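Clelley Community Produce Share: Frequently Asked Questions

Last reviewed: 2024-05-30

The following information applies to all households enrolled in the Clelley Community Produce Share, including those collecting from the Saltivham depot. Terms used on this page have the same meaning as in the Member Agreement.

Membership

Who is eligible to join?
Membership is open to any household within the Clelley and Saltivham postcode areas. Applicants must be 18 years of age or over. Share houses may enrol as a single household, provided one resident accepts responsibility for payment.

How long is the minimum term?
The minimum term is three months. At the end of that period, membership continues month to month until cancelled in writing.

Is there a waiting list?
A waiting list operates for the Saltivham depot only. Places are offered in order of application. An applicant who does not respond to an offer within seven days will be returned to the end of the list.

Can I transfer my membership to another person?
Transfers are permitted between members of the same household. All other transfers require the approval of the Membership Officer, Bożena Marciniak.

Fees and payment

When are fees charged?
Fees are debited fortnightly in advance. A schedule of current fees is issued with the Member Agreement and is available on request from either depot.

Is a concession rate available?
Yes. Holders of a current Health Care Card, Pensioner Concession Card or full-time student card may apply. Evidence must be sighted in person at enrolment and again at each anniversary.

What happens if a payment is declined?
A second debit will be attempted after three business days. Should that attempt also fail, the share will be suspended until the account is brought up to date. Members experiencing financial hardship are encouraged to contact the Accounts Officer, Igor Šťastný, before the next debit falls due. Enquiries of this nature are treated confidentially.

Collection

What are the collection hours?
The Clelley depot is open for collection from 11 am to 6 pm on the collection days printed on your membership card. The Saltivham depot closes one hour earlier. Winter hours commence in June and will be displayed at both entrances.

May another person collect on my behalf?
Yes. The person collecting must present your membership card or quote your member number. Photographs of the card are accepted.

What if I am unable to collect?
Members may pause a share by giving notice at least two clear days before collection. Where no notice is given, uncollected produce is passed to the Arai Street Pantry at the close of business and no credit is issued.

Do I need to bring my own bags?
Members are asked to bring sturdy bags or a box. The depots do not supply plastic bags. Baskets belonging to the depot must remain on the premises.

Contents of the share

What will I receive?
The contents vary with the season and with what growers have available. A standard share consists of both fruit and vegetables. Lines such as grapes, pumpkin and capsicum are included when supply permits and cannot be guaranteed in any particular fortnight.

May I exchange an item?
One item per share may be exchanged at the swap shelf, subject to availability. Exchanges must be made at the time of collection.

Is the produce washed?
No. All produce should be washed before it is eaten. Grapes keep best if refrigerated unwashed and rinsed as required.
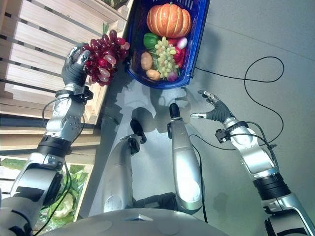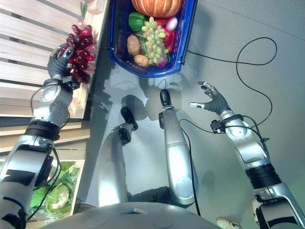

Complaints and feedback

How do I report a problem with the quality of my share?
Please notify depot staff on the day of collection or by email no later than noon the following day. A photograph of the affected item will assist in the assessment of your claim. Approved claims are credited against the next debit.

How are complaints handled?
Complaints should be addressed in the first instance to the Depot Coordinator: Mehrangiz Mirzaei for Clelley, or Farzad Kordestani for Saltivham. Receipt will be acknowledged within three business days. A member who is dissatisfied with the outcome may request a review by the General Manager, whose decision will be provided in writing.

How do I cancel my membership?
Cancellation forms are available at both depots. Fourteen days' notice is required, and the membership card must be returned at the final collection.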